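Notebook > Shared spaces > Ground floor

Entries | Stores | Bench bookings | Floor plan

August 18, 2023

Tidy-up notes, ground floor, and a bit on the plant.

Started with the cables again. I had a go at them in the morning before I'd even had coffee, which was a mistake, because the white ones all look the same and I unplugged the Nazarenko dock by accident (sorry, whoever was mid-upload, it came back by itself after a minute). I've now put a dab of nail polish on the plugs I'm sure of. Red is anything that must stay on. Clear is anything you can pull. If a plug has no polish at all I don't know what it does, so please don't guess, write it on the sheet by the stairs and I'll chase it down.

I'd love to get a proper cable cover from Gevbridge, the low rubber kind with the ramped sides. Their catalogue has one in grey and one in a truly awful yellow. The yellow is cheaper. I keep going back and forth on it! You'd never trip on the yellow one, but you'd also have to look at it every day. Quote is saved under 3957 in the orders folder if anyone wants to weigh in.

Shelving next. The big white unit is staying where it is. I know there was talk of turning it side-on to open up the room, and I did measure for it, but we'd lose the walking space behind the office chairs and I don't fancy climbing over people to get to the window desk. What I'd rather do is sort out what lives on which shelf. At the moment the upper one is where everybody puts the thing they're holding when the phone rings. My proposal, in pencil:

- upper shelf: cases and boxes that belong to a job, label facing out
- lower shelf: consumables, the Cluken tubs, tape, wipes
- drinks: your own desk, please, with the lid on
- bags: hooks

We have seven hooks. I put up two more last month and I notice they've filled with lanyards. Fine. I'll put up a lanyard hook.

The punched holes in the uprights are a nice surprise, by the way. Grunel do a little clip-in bin that I think would fit and I've asked them for a sample before we commit to 20 of the things. If the clip's too thick I'll file one down and see how it holds. I tried a zip tie through two of the holes as a stopgap and hung a roll of tape from it and that's been perfectly good, so there's no rush.

Now, the small white table. I've grown very fond of it. It's low and light and you can carry it across the room with one arm, so it ends up wherever the work is, and I'd like it to stay a working table and stop being a second shelf. New habit for us all: when you finish with it, clear it. The succulent can stay on it. I like having it there, and it gets more light in the middle of the floor than it ever did on the windowsill behind the blind (that was my fault, I kept forgetting to pull the blind up).

On watering, because three of us have been doing it and it's a succulent: one small drink, then leave it alone until the soil's dry right down. Poke a skewer in. If the skewer comes out with dirt stuck to it, walk away. I've left a skewer in the pen mug with a green dot on the end. The pale leaves worried me at first but I compared it with the one I have at home and they're much the same colour, so I'm going to stop fussing. I did wipe the dust off with a soft brush and felt quite virtuous afterwards.

Ground floor, at the little table and looking back toward the shelves and the window: 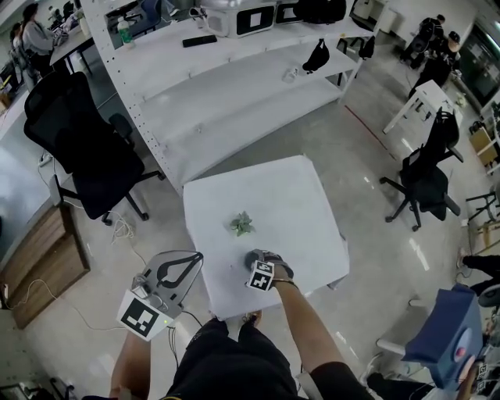
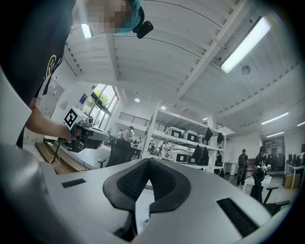
Lighting is the other thing I wanted to get down before I forget. I find the long tubes a bit fierce in the afternoon when I'm sitting down, and with the window going as well my screen washes out completely. I'd like to try a week with only half of them on and see if anyone complains. The switches by the door aren't labelled, naturally, so step one is me flicking them all and shouting up to the balcony. I'll do it at lunch when there are fewer people to annoy.

Still to do:

- quote back to Gevbridge, pick a colour (grey? oh, go on, grey)
- chase Grunel for the clip-in bin
- move the power strip up off the floor, there's room to screw it to the side of a desk
- lanyard hook
- check the castors on the mesh chair, one of them's got thread wound into it and it pulls to the left
- label the light switches

I've booked bench 19 for the morning to cut down the leftover board into shelf dividers. If you need the saw before then, go ahead, but empty the dust bag after, it was packed solid when I opened it today and I wore most of it home.

Shared notebook, ground floor workshop | Contact the notebook editor | © 2023 | Back to top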